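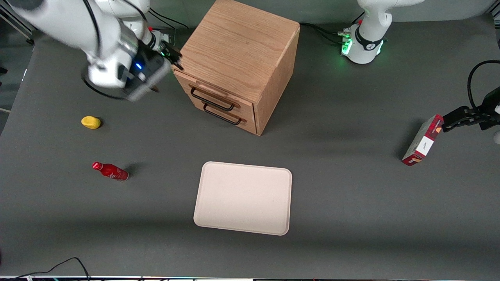
Small Storage for Shared Desks
Project report, Design and Materials course, Torres Hall workshop

1. Background

Students in the Vitside residence share desks, two to a room. Each desk has one wide shelf and no drawers. Chargers, medicine, tea bags and stationery end up in piles on the desktop, and most of these things still sit in their original cardboard boxes. Our group was asked to look at whether a small chest of drawers placed on the desk would be a better answer than a second shelf.

2. The chest

We chose a cube-like chest in light oak with two drawers, one above the other. Each drawer has a thin black metal bar handle. Three other types were considered: an open tray, a fabric bin and a tall unit with five narrow drawers. The tray did not hide anything, the bin sagged when half full, and the tall unit blocked the desk lamp.

Oak was more expensive than the pine version from the same supplier, Praltine. We kept it for its weight. The pine chest slid backward when a full drawer was pushed shut.

3. Method

We lent the chest to 20 rooms in turn, starting in May. Residents were told to use it however they liked. At the end of each loan we wrote down what was in each drawer and what had been left on top. We also kept a list of every item that did not fit. The list came to 33 entries.

4. Results

The top drawer was used for things needed every day, mainly pens, keys and chargers. The bottom drawer filled up with boxed items. Boxes were the main problem. A flat box went in easily, but a deeper one had to be laid on its side, and then the label could not be read from above. Several residents threw the boxes away for this reason and kept only the contents.

The top of the chest was used in almost every room, usually for a mug or a plant. Two residents asked for a raised edge so that things would not roll off.

The handles caused few complaints. One resident caught a sleeve on the lower one.

5. Changes proposed

The bottom drawer should be made deeper and the top drawer shallower, with the outside size kept the same. We drew this version and sent it to the Sunerum wood shop, which quoted for a batch of 600. The quote was above our limit, so a smaller batch will be priced next term.

6. Files

Drawings and the full item list are in the course archive under number 3868.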